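Ordering Cards from Rulby: Common Questions

How many cards do I have to order?
The minimum is 20. After that you can add cards in any amount up to 3000. Larger runs are quoted by email.

Do envelopes come with the cards?
Plain white envelopes are included. Colored ones from Wikent cost extra and ship in a separate box.

Can I see a printed sample first?
Yes. Choose "sample" at checkout and we mail one card with your own text on it. You have 30 days to place the full order at the sample price. 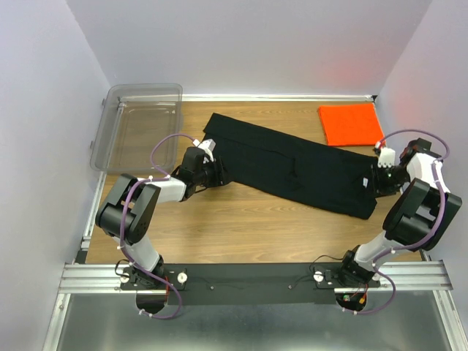
Can you print addresses on the envelopes?
Yes, up to 155 addresses per file. Upload a spreadsheet with one household per row. If your list is longer, split it into two files.

What if I find a mistake after I approve the proof?
Write to Saron Abdella at the order desk before 3 p.m. the same day and we can still stop the job. Once printing has started, a corrected set is billed as a reprint.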